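**Home Manipulation Data, second progress report**
To: Els Nijs, Michiels Fund
From: Margareta Cârstea, Molitz group
Period: up to the end of August

Work this period was on the second task family, sorting and clearing mixed household items from a deep container. All demonstrations were recorded in lived-in homes with the two-handed gripper set. The pink basin task in the Flomstead kitchen is now finished.
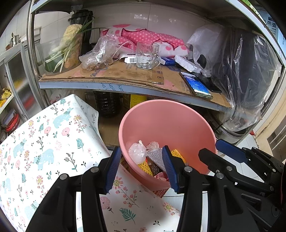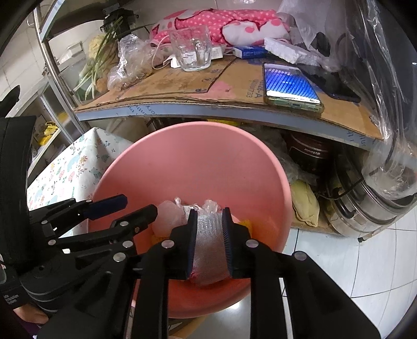
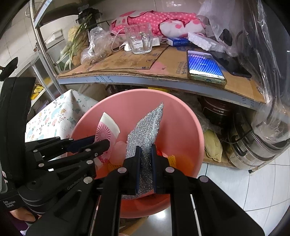

We have 504 accepted demonstrations from 19 homes. In-ho Ha checked each one for tracking loss and for time sync between the left and right grippers. Most rejected takes failed on sync. A firmware change in July fixed this, and we have not seen the fault since.

**Method**

The first report described one policy trained on all items together. It did well on rigid objects and badly on film, netting and thin bags. We now train in two stages. The first stage learns where to place the fingers, using both wrist views. The second learns how far to close them, using the recorded finger width from the demonstrations. Maëlle Lemieux wrote the second stage and has put the code in the shared Grarnton repository.

**Results so far**

We tested on 11 item types that were not in the training set. The old policy picked up four of them reliably. The two-stage policy picks up seven. The remaining failures are all thin, see-through items, where the first stage puts the fingers too high and they close on air. Adding more demonstrations of the same kind did not help, so we have stopped collecting those.

Handing an item from the left gripper to the right is still weak. Gervasio Leiva is relabeling the handover segments by hand, and we don't want to report a number until he is done.

**Changes to the plan**

- The move to wet items is pushed back one quarter. The finger pads need a different surface first, and the supplier has not confirmed a delivery date.
- Money set aside for a third gripper set will go to storage and labeling. The total does not change.
- Two homes dropped out before recording. Both have been replaced.

**Next period**

Finish the handover labels, retrain, and repeat the same test on the same items. Margareta will send the consent forms for the new homes separately. We would like a call with Els in the first half of October to agree on the wet item schedule; mornings before 11:00 suit everyone here.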